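Kitchen bench tips: picking a gripper for mugs
Workshop & Kitchen Tips – page 6

Quick notes from the counter, typing between runs. Two grippers compared, the Brendar two-finger and the Turden soft pads. Same arm, same controller, same mugs.

Tip: start with the handle, not the rim. Square handles are easiest. Flat sides, fingers close square on them. Thin round ones twist on you.

Tip: come in low and slow with the wrist camera on. Fingers shut on the way in, open late. Saves knocking the mug next door.

Tip: glossy counters fool depth cameras. Curtain reflections especially. Lay a tea towel down if your readings jump about, or drop the exposure.

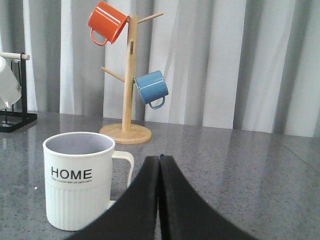 Gasgate: had the same trouble with the Brendar fingers on ribbed cups, they skate. Strip of shelf liner on each tip fixed it for me. Replace it monthly.

Shelf liner, yes. Tried it after reading that. Brendar went from 88 good grips to 100 out of 117. Turden pads did fine without, but slower to let go, and they pick up crumbs like you woudn't believe. Wipe with a damp cloth, no detergent.

Tip: for the fixed camera, get everything in view before you calibrate. Mugs, rack, tree, the lot. Move the tripod after and you start over. Tape round the tripod feet – cheap and it works.

Tip: put one tall thing in with the mugs. A milk carton is good. Arm has to plan round it and you find out fast which controller cuts corners.

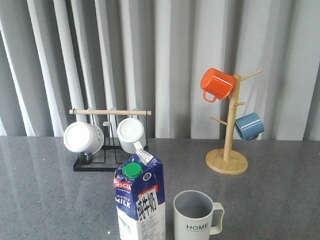
Counter layout, side camera. Milk carton and HOME mug up front.

Controllers. Ran the Okonkwo one against the stock one. Okonkwo plans a wider path over the carton, takes 4 seconds longer, fewer bumps. Stock is quicker on an open counter. Pick by how crowded yours is.

Tip: hanging mugs are harder than standing ones. Lift first, then pull away along the peg. Pull straight out and the whole tree comes with it. Bit of museum putty under the base helps.

Tip: save your start poses with a plain name. "tree left", "rack front". Not pose_final2. You will forget.

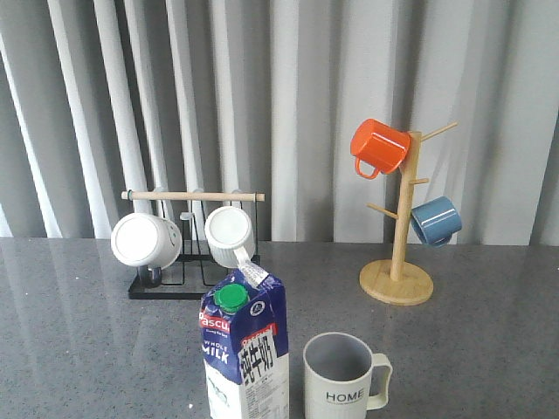 Okonkwo controller user here, reply from an unnamed reader: turn the approach speed down to half before you try any hook rack. The default is set for bins, and it'll swing a cup into the wire every time. Also check the wrist cable has slack at full reach.

Good one, adding that to the list. Cable slack caught me out in March, lost an evening to it.

Still to try: Turden pads with the narow tips, and a matte mat under everything. Will post numbers when I have them.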